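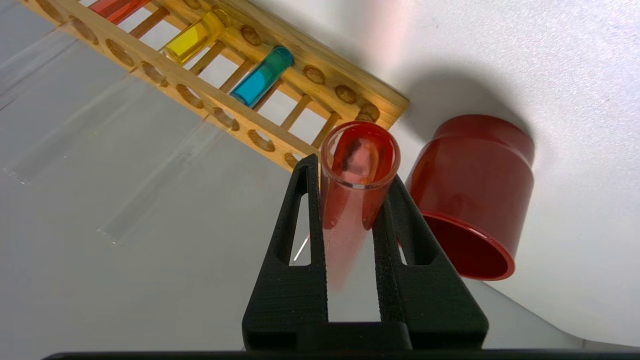 Olga Esteves wants to know, before anything else, whether it can do the washing-up yet. No, it can't. She asked the same in the last round of comments, and she will be glad to hear that the answer now takes up a whole report.

Progress report, Carnwood chores project, second period
Submitted to the Barreto fund, Jan 12, 2018

Where we are

The fund is paying us to find out which dull jobs in a house or a small shop could be handed to a machine without somebody standing next to it. We said we would start with picking things up and putting them back where they belong. This sounded modest when we wrote it.

The bench task for the period was tidying test tubes: take hold of one, keep it upright, put it in a wooden rack. We chose it as a stand-in for glasses, spice jars and the narrow bottles that live at the back of a shop shelf. Coloured liquid shows us straight away when a tube has been tilted, and so does the tabletop. Clear empty tubes on a white surface are the harder case, and we left them in on purpose, to the annoyance of the person writing the software.

Results

We logged 2726 attempts. Of these, 688 went from pick-up to rack with no human hand involved. The remainder fall into the usual families: missed the tube, caught the tube and knocked the rack, caught the tube and then appeared to think about it until the time limit ran out. Filled tubes did better than empty ones throughout. We broke 23, and have moved the glassware order from "equipment" to "consumables".

A good run is quite pleasant to watch. It is also slow. Amândio Tavares timed himself doing the whole rack by hand and had finished before the arm had settled on its first tube — he has been asked not to do this in front of visitors.

The shop trial

The shelf-facing trial at the Medirthorpe shop went ahead for 8 mornings. Tins were fine. Soft packets were not, and anything hanging from a hook was abandoned on the first morning. The shop's staff were kind about it and would like their aisle back. We have agreed to return with a narrower base.

Money

Spending is in line with the plan apart from the glass. The Pastau fingertips arrived late and were invoiced promptly.

Next period

Up to the end of March we will work on empty and see-through objects, then on putting down, where most of our failures now happen. Mugs follow if that goes well. We would like to drop the folding of tea towels from the plan altogether and put those hours into grasping; a short request is attached.

On Olga's question, we suggest asking again next year. Loading a rack is a small part of washing-up, and at present we do it dry, with the lights on and no cutlery.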